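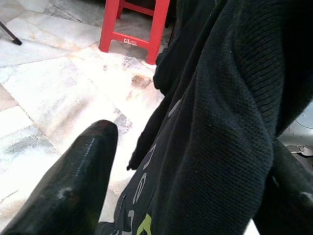

Chapter 10
Knitted Garments: Sorting, Folding and Storage

10.1 Scope

Chapter 9 dealt with woven goods, which hold a crease and can be folded to a fixed template. Knitted goods stretch under their own weight and need different handling. This chapter covers sweaters, knit jackets and other tops with ribbed cuffs or hems. Socks and hosiery are left to Chapter 11.

After working through the chapter, the reader should be able to tell plain knit from rib by touch, choose a fold for a given weight of fabric, and lay out a shelf for mixed sizes.

10.2 Terms

Plain knit: a fabric with a smooth face and a slightly rougher back.

Rib: a knit of alternating raised and sunken columns. It stretches mainly across its width and is used where a garment must grip the body.

Panel: any flat part of a garment between seams. Printed lettering and graphics are normally placed on a panel and kept clear of the rib.

Lint: loose fiber resting on or caught in the surface. It shows most on black and navy goods.

10.3 Preparation

Empty the pockets and close any zipper. Lay the garment face down on a clean table and smooth it from the center outward. Do not pull on the rib. Remove lint from dark goods with a brush, working in one direction. Turn the sleeves in at 90 degrees to the side seam, then fold the body in 2 from hem to collar.

Printed areas should lie flat inside the fold. The Aydoğan method, described in Section 10.6, places a sheet of tissue over the print before the final fold.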